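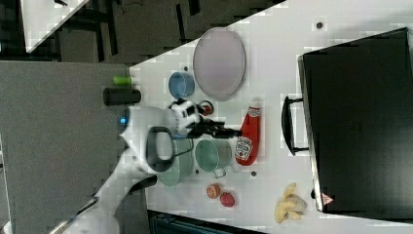 Spyros Shehu here, and my vote is still the brake. You don't get an arm sagging at the elbow two hours into a run from anything else. If it were software you'd see it on the first pick.

Forums – Arms and Grippers – Faults – Search – Log in

Last updated: April

ermira_b wrote:
Thanks Spyros, but I don't buy the brake yet, and let me say why before everybody piles on. The arm doesn't sag when it's powered off. I cut the power with it stretched way out and went for coffee, came back, same pose. What it does is drop while it's *moving*, on the way down to a pick. Yesterday it pushed the gripper into the tabletop next to the ketchup bottle and just kept pushing until the protective stop kicked in. No damage to the table, but one finger is now a hair crooked and I'm pretty sad about it.

Log says joint 3, following error, code 327. Same code every time. I've cleared it and restarted and it goes fine for a while and then bam.

gantry_gus wrote:
Is 327 the Bimura controller? On ours that one covers a whole bunch of stuff. Payload set wrong will trigger it. What did you put in for the gripper weight?

ermira_b wrote:
Yes, Bimura. Payload is whatever was in the old config file, and I know how that sounds. We swapped grippers in the winter and I can't swear that anyone updated it. Going to weigh the thing tonight.

But would a wrong payload wait two hours to show up?

gantry_gus wrote:
It could! Gearbox grease warms up, friction drops, and the bad number starts to matter more. Cold arm hides a lot of sins.

Spyros Shehu wrote:
Friction on that size joint won't cover for a wrong payload. I had a Worley arm do the same thing, and I changed the payload, changed the cable, changed the controller, and it was a brake dragging when it got hot. The joint fights the brake, the current goes up, the following error goes up, you get your stop. Holding position overnight only tells you the brake grabs. It doesn't tell you it lets go.

ermira_b wrote:
OK, that last part is fair, I hadn't thought of it that way around.

toolcrib wrote:
Can we talk about the force limit for a second? It pushed into the table "until the stop kicked in" – where is that limit set? If there are hands anywhere near that arm I'd take it out of service today. Crooked finger on a gripper is cheap. I don't care whether it's the brake or the payload.

ermira_b wrote:
60 newtons on the tool, or it's supposed to be. It felt like more. And yes, the arm is off and the plug is in my desk drawer as of this morning.

gantry_gus wrote:
If the payload is wrong the force estimate is wrong too, so your 60 could be anything. Toolcrib is right about that.

ermira_b wrote:
Update. Weighed the gripper with the bracket and it's a lot heavier than the config says. Fixed the number, ran 10 empty cycles from outside the fence at slow speed, no 327. But it was a cold arm, so I'm not calling it. Long run is next, with the joint 3 current logged.

Spyros Shehu wrote:
Log the temperature too. If the current climbs with it, you know where to find me.

gantry_gus wrote:
And swap that finger before you do any picks, your grasp offsets will be off.

Recent in Faults
Živković drive hums at standstill
Drotine gripper loses its zero after e-stop
Belt replacement at 3,000 hours, too early?
Protective stop on startup, no code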